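Wiria brings gripper arms into its test kitchen, and the job sheet changes

18/09/2019

PERKESARD - Short one today, more when we get the full notes typed up.

Wiria, the small-appliance tester out on the Skustow road, has moved part of its daily cooker work over to robot arms. Two of them, on the benches since August. The arms do the lift-and-place jobs. Lids on, lids off, pots up, pots down. The staff who used to do that all day now mostly set up, watch and write down what went wrong.

Numbers first. A cooker on the endurance list gets its lid lifted and put back 600 times before it's signed off. Until this summer that was done by hand, in shifts, with a clicker counter. Wiria has 64 people on site and nearly all of them have done a turn on lids at some point, office included.

"You'd go home and your wrist would still be doing it," said Jelle Van Dijk, who runs the bench floor. He started on lids himself. Doesn't miss it.

The arms were put in by Benjelloun, the integrator that also did the packing line at the other end of the building. The deal covers the arms, the grippers and training for bench staff. Neither company would give a price.

Glass is the hard part, according to Van Dijk. Round glass lids with a thin metal rim, lying flat on a white table. A person picks one up without thinking. The arm has to be shown, over and over, where the rim is and how hard to squeeze. Staff work right beside it while it learns, one at the cooker and one at the laptop, and swap when somebody gets tired of the screen.
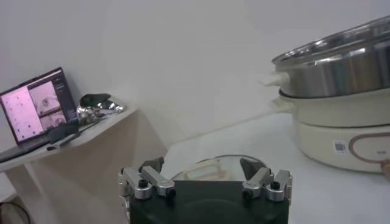 What changes for the bench crew

No layoffs, the company says. Job titles are different though. "Bench hand" is gone from the rota and "bench operator" is in, with a small bump in pay after the training course is passed. Most have passed. A few are retaking the second half, wich is the software part and by all accounts not well explained.

Shifts are different too. Nights used to be lids and not much else. The late crew has been cut back and those people offered days. Some wanted that. Some had built their whole week around nights, school runs and so on, and are not happy. Van Dijk says he is still working through it with them one at a time.

Then the talking. Several staff brought this up without being asked. Lid duty was dull but you did it across the table from someone and you chatted. Operators say they now spend long stretches watching a screen and waiting for a grip to slip. One woman who has been on the benches since the place opened said she knows more about grippers than she ever wanted to and less about her coworkers' kids.

Others like it fine. Sore hands were the most common complaint in the old staff survey. A younger operator told us he'd been ready to quit in spring and has now asked for the advanced course.

Not everything moves over. Steamer tiers that stack with a snug fit are still checked by hand, and so is anything with a loose handle. People also do the final look at every unit, scratches, panel print, stickers straight. Van Dijk wants that to stay put. He says a tester who cooks at home will notice a bad handle in one second flat and he has no plan for teaching that to a machine.

Speed is so-so. A person in good form is quicker than the arm on any single lid. The arm makes it up by carrying on through lunch. Wiria is aiming for 400 clean lifts a shift per arm by the end of the year and isnt there yet. Managers wouldn't say how far off.

The staff side has asked for two things in writing: a cap on how long one operator can sit at the screen without a break, and a say in which job goes to the arms next. The first is agreed in principle. The second is still being talked about.

Rumor on the floor is that cord and plug checks are next in line. Wiria says nothing is decided. Benjelloun sent us to Wiria.

Training for the next group of operators starts after the break-room refit, sign-up sheet is by the time clock. Anyone coming in from the Skustow side should use the back gate, front lot is half dug up until the drains are done.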